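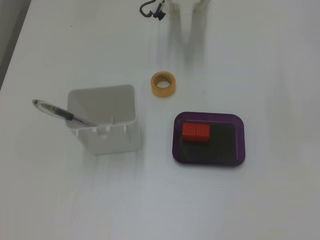
Gripper comparison, part one. We have had two parallel-jaw grippers on the bench at Mendport since July, a Tomex and a Maruyama, and I've finally got enough runs logged to post numbers. Same arm, same wrist adapter, same Biruvside controller throughout.

The objects are ordinary desk things: a clear-barrelled pen, a roll of tape, a small red block with ridged sides, plus a white open-topped container and a purple tray with a dark mat in it. All on a white tabletop. 400 attempts in total, 200 per gripper.

The block is the easy one. Flat sides, and the ridges give the pads something to hold. Both grippers are close to perfect on it when it starts in the middle of the mat. Near a corner of the tray the Tomex starts clipping the rim, as its fingers are wider at the tip.

The tape roll is less kind. Standing on its side it will roll if one finger touches first. The Maruyama closes more evenly at low speed and copes. The Tomex has a small lag on the left finger — I've tried two firmware settings and neither removes it.

The pen is where most of the failures are. Leaning on the container it can be gripped near the middle, but the approach angle has to be right to within a few degrees. Too steep and the fingers meet the container wall. Too shallow and the pen slides down before they close.

107 failed grasps over the whole set, pen well ahead of everything else. I'm not giving the split by gripper yet. I changed the pads on the Tomex partway through and want to rerun the early block before I trust it.

Camera notes. White container on a white table is poor for depth. The overhead view loses the upper rim unless exposure comes down a stop, and then the dark mat in the tray goes to mush. I settled on the lower exposure and put up with a noisier mat.

Arm speed matters too. At the default travel speed the fingers smear in the overhead stills, so I no longer use those frames for checking alignment. Stop, wait roughly 200 ms, then grab the frame. Slower cycle, far fewer bad labels.

Controller settings for both grippers will go up with part two, along with the pad rerun. If anyone has cured the left finger lag on a Tomex, I'd like to know which firmware you're on.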